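Do the Rules Hold Up at the Bench? Checking a Lab Code of Practice for Two-Arm Table Clearing
Term project report, Hamidreza Nazari
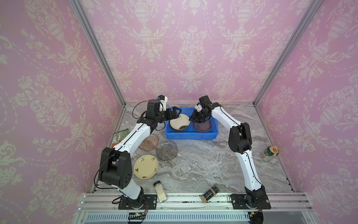 Figure 1. Both arms at the blue bin, with dishes and jars still on the table.

1. Why I picked this

Our lab works under the Plikia code, a house document of 30 rules for running two arms at one table. New students sign it before they touch anything. I signed it too, and then noticed that I couldn't say what half of the rules were meant to prevent. This report takes the ones that apply to clearing dishes into a bin and asks two plain questions: can a person at the bench tell if the rule is being followed, and does following it change anything?

I went through the written logs of 613 runs from the Wiltosville bench. I did not run a controlled trial, and a reader should keep that in mind.

2. Rule 4, shared space

Rule 4 says the two grippers must keep "a safe distance" when they work in the same container. It gives no number. In Figure 1 the grippers face each other over the middle of the bin with only a short gap between them. Is that safe? I showed the rule to two classmates and got a yes and a no. The rule also says nothing about which arm has to wait if both want the same spot. The Erraji software has a setting for this, but the code never mentions it, so each student sets it to taste.

My view is that Rule 4 can't be broken, and for that reason it can't be followed either.

3. Rule 9, order of items

Rule 9 tells the operator to clear "fragile items first." The table in Figure 1 has a clear glass bowl sitting upside down, plates both in and out of the bin, two spice jars and a drink can on its side. The bowl is an easy call. The plates are not. One of them is see-through purple, and a student going by looks alone has to guess how it will take a knock. The logs don't help much, as the column for item material was left blank in 100 of the runs.

A list of items by name, taped up next to the bench, would do more than the word "fragile" does.

4. Rule 17, loose cables

This one I expected to like. Cables on a moving arm "must be secured along the links." On the left arm in Figure 1, a black cable runs along the long link, and another loops out from the wrist and hangs down beside the arm. A wrist needs some slack or it can't turn, so a loop by itself proves nothing. But the rule doesn't say how much slack is allowed, and the start-up sheet has a single box marked "cables OK." That box was checked in every log I read, including the 22 where the notes further down mention a snag.

I don't think people lied. I think they checked the box out of habit – I have done it myself.

5. What the code gets right

Rule 2 (one person on the stop button, doing no other job) is clear, and anyone walking by can see if it is being kept. Rule 11, which asks for the start layout to be written down before the first move, made this report possible. Both name an action and a person.

6. Limits

The logs were written by the same people the code is supposed to check. The Flatomero bench uses a different sheet and I left it out. I also can't say that clearer rules would have prevented any of the snags, only that the present wording gave no one a reason to look twice.

7. Suggested changes

Rule 4: put in a minimum gap, measured at the fingertips, and say which arm waits.
Rule 9: replace "fragile" with a named list.
Rule 17: split the box into two, one for the links and one for the wrist loop, with a maximum loop length.
Start-up sheet: no run number is given until the material column is filled in.

I sent these to the lab in August and have not had an answer on Rule 4.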